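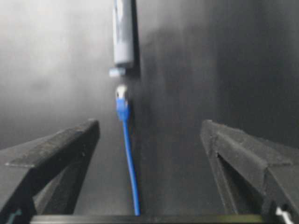
A blue network cable and what looks like the port it's meant for.

Faster internet is coming to the Nodura side of town, and yes, I did a little dance in my kitchen

21 Feb 2021

If you live east of the creek you already know what our internet is like. You start a video call, your sister's face freezes with her mouth open, and then you both sit there saying "can you hear me?" until somebody gives up and phones. I've been writing up little bits of town news on this page for a good while now and I don't think any subject has filled my inbox like this one has!

So I'm very happy to pass along that the town council voted 5 to 2 this week to let Liapis, the regional internet company, run new fiber line through Nodura and up the hill as far as the old Tresholm dairy. Work is set to begin in July, once school is out and Barkent Road can be dug up without holding up the buses.

I listened to the whole meeting from my couch (it cut out on me twice, which felt about right). Most of the talk was over the road. Barkent got repaved not that long ago, and a couple of the council members really did not want to see it torn open again so soon. Liapis has agreed to put the new line under the shoulder for most of the way and to cross the pavement only where it has to. They'll also pay for the patching. That seemed to win over one or two people who had been on the fence, though the two no votes stayed no votes. Both said they'd like the line fine, they just wanted a firmer promise in writing about who fixes the patches if they sink after a winter.

Fair point, if you ask me. I still remember the dip by the feed store.

Salma Radwan, who runs the after-school program at the Nodura library, spoke during the public comments and I thought she was the best part of the night. She's had kids doing their schoolwork in parked cars outside the building all winter, with the library's wireless reaching just far enough to cover the first row of the lot. "I have parents sitting out there with the heater on until eight at night so a fourth grader can turn in a math sheet," she told the council. "They're tired, and the kids are tired, and I don't have any more parking spaces to offer them." She asked for the library to be hooked up first, and Liapis said it would be, along with the fire station and the clinic.

After that it goes street by street, starting at the bottom of the hill. There's a map at town hall, taped up inside the front window so you can read it from the sidewalk without going in. I walked over and had a look. My own street is on the later part of the list, which I am trying to be a grown-up about.

A few things people have been asking me:

You don't have to sign up. If you're happy with what you've got, the line will go past your house and that's the end of it. If you do want it, Liapis will bring it from the road to the house at no charge as long as you ask before the crews have finished your street. After that there's a fee, and they wouldn't say how much when a council member asked, so I'd get your name in early.

Renters can sign up too but will need a note from the landlord. There's a form for it at the town hall counter.

Monthly prices aren't set yet. I know, I know – that's the thing everybody wants to hear. Liapis says it will mail them out before the work starts, and I'll put them up on this page as soon as my envelope comes.

And for the folks up past the dairy who wrote to me asking why the line stops there: I did send the question in. The answer I got back was that the next stretch would need its own vote and its own money, and neither one is on the calendar right now. The council takes public comments at the start of every meeting, and you can send yours in by mail or drop it through the slot at town hall if you can't get online to join. Salma says she'd be glad to print letters for anyone who needs it, just stop by the library's side door in the afternoon and knock.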